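首页 > 居家整理 > 收纳做法 > 用敞口收纳盒整理桌面小件

用敞口收纳盒整理桌面小件

这一篇讲怎么用一只敞口的塑料收纳盒,把桌上和抽屉里的零碎小件收起来。需要的东西很少,一张空出来的桌面,一只盒子,一块抹布,再加上二十来分钟的耐心。做过一遍以后,下次会快很多。

前面几篇写过衣柜和厨房吊柜,那两处的办法不太适合小件。小件的麻烦在于形状杂、分量轻,单个看都不占地方,堆在一起就找不着东西。透明的小袋子、薄塑料包装、没装满的密封袋尤其如此,压在别的东西下面几乎看不出来。

一、选盒子

盒子选长方形的,圆角,上面不带盖。带盖的盒子适合长期存放,日常要拿取的东西用敞口的更顺手,多一道开盖的动作,过几天就会有人把东西放在盖子上。

两头最好有提手孔。放在架子高处或者柜子深处的时候,手指伸进孔里就能拉出来,不必抠盒子的边沿。提手孔的边要圆滑,买之前用手指沿着孔摸一圈,有毛刺的换一只。我手头有Tetby的两只和Lopes的一只,Tetby的盒壁厚一点,装重物不变形;Lopes的轻,放在抽屉里用。两种叠在一起会卡住,这一点要注意,同一层架子上尽量用同一家的。

颜色用白色或者浅色。深色盒子里放深色小件,灯光不好的时候看不清底。白色也有缺点,容易显脏,隔一阵要洗。

尺寸先量再买。量架子或抽屉的内宽、内深和净高,净高减去手伸进去需要的空间,剩下的才是盒子能有的高度。我家的架子层高偏矮,净高减去手的位置以后只剩13厘米,超过这个高度的盒子放得进去,但东西拿不出来。抽屉还要看滑轨,滑轨占掉的宽度常常被忘掉。

二、准备桌面

分拣一定要在桌上做,不要蹲在地上做。地毯上做更不行,小件滚进绒毛里很难找。桌面要平,颜色浅一点好,看得清透明的东西。如果桌子本身是深色的,铺一块浅色的垫板或者桌布,垫板比桌布好用,不会跟着手走。

先把桌上原有的东西全部搬走,用拧干的抹布擦一遍,等它干透。桌面潮的时候,薄塑料会贴在上面,拿起来费劲,袋子外面也会沾水。

灯从侧面打过来比从头顶直射好。透明塑料在直射光下会反光,轮廓看不清;侧光下面有折痕的地方会显出来,一眼就能找到。没有台灯的话,白天把桌子挪到窗边也可以。

线也要理一下。桌上有充电器、台灯或者别的带线的东西,让线往桌子的一侧走,不要横过手前面的区域。地上的线归到墙边,端着盒子走动的时候不容易绊到。

三、盒子放在哪里

盒子放在左手边还是右手边,看哪只手拿东西。习惯用右手的,盒子放左边,待分的东西放右边,右手拿起来往左送,距离短,也不用转身。左撇子反过来。

盒子与身体之间留出一点空,不要紧贴桌边,免得胳膊肘碰下去。长边朝着自己还是短边朝着自己都可以,我一般把短边朝自己,两个提手孔一远一近,装完以后两手一前一后就端走了。另一只手空着的时候轻轻扶在盒子外侧,轻的盒子在光滑的桌面上会跑。

开始之前,盒子里面必须是空的。很多人图省事,接着上次没装完的盒子往里放,结果底下一层是什么自己也不记得。把里面的东西倒出来,和其他小件一起重新分。倒空以后看一眼四个角,灰和碎屑都积在那里,用抹布角擦掉。 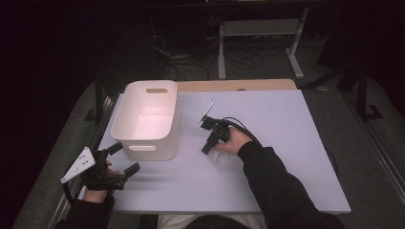 东西一次只拿一件。看上去慢,整理完一整只盒子的时间反而短,一把抓起来的东西到了盒子上方还要再分,掉在盒子外面的又要再捡一遍。

拿薄而软的塑料小件时,不要去捏边。边是贴着桌面的,指甲抠半天也起不来。找到它皱起来或者鼓起来的地方,从上往下夹住,再提起来。完全摊平的,先用手指把它往中间推一下,推出一道褶,再夹。用夹子或者镊子也是一样的道理,夹口垂直往下,碰到桌面再合拢,合拢以后稍停一下再提。夹口斜着下去,东西会被推走。

提到盒子上方以后,放低了再松手。薄塑料很轻,从高处松开会飘,落在盒沿外面。也不要贴着盒壁放,容易挂在提手孔里,有的还会从孔里滑出去。放在盒子中间靠下的位置,然后再拿下一件。

四、分类的顺序

第一遍只分去留。空包装、裂了的盖子、对不上瓶身的瓶盖,直接放进垃圾袋,不要放进盒子再考虑。拿不准的单独放在桌子的一角,等最后再看。

第二遍分种类。种类不要太多,一只中等大小的盒子里放三四类就够了。分得太细,过一个月自己也记不住哪类放哪里,还是会随手乱丢。我现在用的是下面几类:

封口用的,包括密封袋、封口夹、扎带。
盛放用的,包括小盒、小瓶、分装袋。
修补用的,包括胶带、备用螺丝、挂钩。
其他,只允许占盒子的一个角。

“其他”这一类一定会有,不给它留位置,它就会混进别的类里。但它的地方要小,满了就说明该清一次。

第三遍分使用的频率。每周都要用的放在靠近自己的那一头,偶尔用的放在远的那一头。盒子从架子上拉出来的时候,先露出来的是近的这一头,常用的东西不用把盒子全拉出来就能拿到。

五、装盒

重的放底下,轻的放上面,这条大家都知道。另外要注意的是,透明的东西不要放在最底下,也不要和透明的东西叠在一起。把它们竖起来放,一片一片排着,像排卡片一样。竖不住的用一个小纸盒做隔断,牙膏盒剪掉一面就可以用。

隔断不要粘死在盒底。种类以后会变,粘死的隔断最后多半要连胶一起刮掉。纸隔断靠两边的东西挤住就能立着,盒子里空的时候会倒,装上东西就稳了。

软塑料装之前把空气挤掉。密封袋对折两次,从折口往开口方向赶,赶完再放。没用过的袋子和洗过晾干的袋子分开放,前者留着装食物,后者装螺丝、电池之类的东西。

装到离盒口还有两指宽就停下。装平口的盒子,架子上一推一拉就会往外掉东西,掉在架子后面更难捡。剩下的东西另外用一只盒子,或者回头再看看哪些可以不要。

我第一次整理的时候没有数,只称了一下,光是该扔的包装和断掉的夹子就超过1,000克。那次装了满满两只盒子,后来慢慢减到一只。家里人多的,两只也正常。

六、贴标签

标签贴在短边,提手孔的下面。贴在长边上,盒子放进架子以后就看不见了。标签纸16毫米宽的正好,再宽会盖到提手孔的边,手指一抠就翘。Flallitz的标签纸撕下来不留胶,换类别的时候比较省事,普通的美纹胶带加记号笔也完全够用。

标签上写用途,不要写物品名。写“封口”,比写“夹子、袋子、扎带”好,东西换了标签不用换。字写大一些,站着能看清。

贴之前用酒精棉片擦一下盒子的表面。塑料盒新买来的时候外面有一层滑的东西,不擦的话标签几天就掉。

七、放回去

端盒子用两手,一手一个提手孔。单手拎一头,另一头下沉,竖着放的东西会全倒向一边,前面分的类就乱了。

架子的中间一层放最常用的盒子,站着伸手就能拿到。最上面一层放轻的,最下面一层放重的。我家是按照Birnau那套书架的层距排的,中间三层可以调,先把盒子放上去试,再固定层板的位置。盒子上沿到上面一层板之间,至少要能伸进一只手。

放进抽屉的,盒子底下垫一小块防滑垫。开关抽屉的时候盒子会前后滑,时间长了会把抽屉的后挡板撞松。垫子剪得比盒底小一圈,从外面看不出来。

八、之后怎么维持

每个月抽一点时间看一遍就可以,不用全部倒出来。把盒子拉出来,看“其他”那一角有没有满,看竖着的东西有没有倒,把混进来的包装拿走。

真正需要从头做一遍的时候并不多,一年一两次。搬家前做一次很划算,新家的架子尺寸不同,顺便看看盒子合不合用。

盒子用久了会发黄,也会有一点味道。用温水加洗洁精泡20分钟,软刷子刷四角和提手孔的内侧,冲净以后倒扣着晾。不要用钢丝球,刮花的地方以后更容易藏灰。也不要放在太阳底下暴晒,有的塑料晒过几次就脆了,从提手孔的两端开始裂。裂了的盒子不要再装重物,可以拿来放抹布或者旧报纸。

九、几个常见的情况

盒子在桌上总是滑。在盒底四角各贴一小块硅胶脚垫,或者垫一块拧干的湿抹布。盒子里有了一点分量以后就不太会滑了,可以先放一件重的进去压着。

薄塑料有静电,放下去又粘在手上。手心稍微沾一点水再擦干,静电会小很多。冬天屋里干,可以在分拣前把垫板也用微湿的布擦一下,等干了再用。

东西太小,放进去就找不到。先装进小瓶或者小袋,再放进收纳盒。小瓶的盖子上写字,不要写在瓶身上,从上面往下看只看得见盖子。

和孩子一起整理。给孩子一只单独的小盒子,只分一类,比如只挑封口夹。剪刀、图钉和刀片先收走,再让孩子上桌。

抽屉分隔板的做法放在下一篇,所用的纸盒可以从现在开始攒,牙膏盒和茶叶盒的硬度都合适。

联系我们 | 版权所有,转载请注明出处 | 返回顶部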